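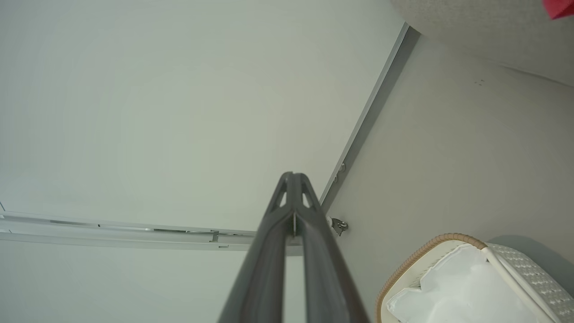 OPINION | AUTOMATION AND WORK

Pay Attention to the Teacher, Too
2/10/26

Institutions that buy household robots tend to ask how many tasks a machine has been shown. Sima, the home-care provider for which this column is written, asked the same question when it opened its laundry trial in September. The answer was 279 demonstrations, and it told us very little.

A demonstration is a record of a person's choices. When an operator guides a gripper by hand, or steers it from a desk across the building, the machine receives that person's pace, reach and habits along with the task itself. A wrist view may hold little more than the gripper, a wide stretch of ceiling and the rim of a basket with its white liner. The operator who must work from such a view needs skill, and that skill deserves to be treated as work.

In our trial, 159 of the demonstrations were given by hand and the remaining 120 by remote control. The staff at our Dornia site preferred the first method. They could feel when the arm was being asked to bend too far, and they corrected it without stopping to think. Operators at Emier preferred remote control, which spared their shoulders and let them sit. Each group regarded the other's results as clumsy, and each had some grounds for saying so.

Our view is that providers should stop treating this as a contest between tools. A care aide who has folded sheets for 20 years knows things about cloth that no purchasing office can write down. If hand guidance draws that knowledge out, the aide should be trained in it and paid for the hours. If remote control allows an aide with a bad back to take part, the equipment should be set up for that person, with breaks written into the schedule.

Suppliers also have a duty. Zallis, which maintains our equipment, now keeps failed attempts alongside successful ones at our request. We would like this to become ordinary practice. A dropped towel can show where the operator lost sight of the basket, and a library of perfect runs will hide it.

Sima will publish its rules for paid demonstration work before the next contract is signed. Other providers are welcome to copy them.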